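Workshop Notes | Filed under: Bins, Blocks & Sorting
April 7, 2025
Posted by the Trevaskis bench
Print this page | E-mail this page

Bar blocks, red and green, in the gray bin

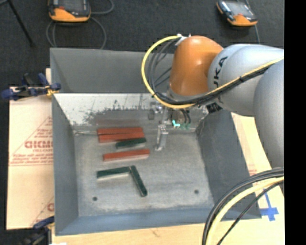 The reply from Derkik, which came in before I had finished my coffee, was that blocks should be stored by color and that any other arrangement is a mess with paperwork. Noted. I have written it down, as you see.

My trouble with color is that it's the one thing I can already tell from across the room. What I can't tell is which bars came from the Komavell batch and which from Vamex, and those two do not stack well together. The Vamex ones have a slightly fatter middle. Put one on top of a Komavell bar and it rocks like a café table.

Six in the bin for now, three red and three dark green. I want to see how they settle on the flat floor before the full lot goes in. Two reds have ended up side by side toward the back with a thin gap that opens out to the left, so at least one edge isn't true, or they just landed crooked. Will put a straightedge on both before blaming a supplier. (Last July I blamed a supplier. It was my straightedge.)

Full lot is 109 bars if the packing slip is right. Bin weight limit on our sheet says 397, with no unit, in my own handwriting. Pounds, I hope.

Sloping walls: still undecided. Good for getting fingers in, bad for anything with a square end, because a bar that lands on the slope stays there leaning and looks put away when it isn't. Could try a liner. Could also stop tossing them in.

To do:
- straightedge on the reds
- mark Vamex bars on the end face, pencil only, the paint pen bleeds on green
- find out what 397 is
- answer Derkik, politely

Wood top under the bin wants a wipe and maybe a felt pad. The old bin left a ring of scratches on the other bench and I still hear about it.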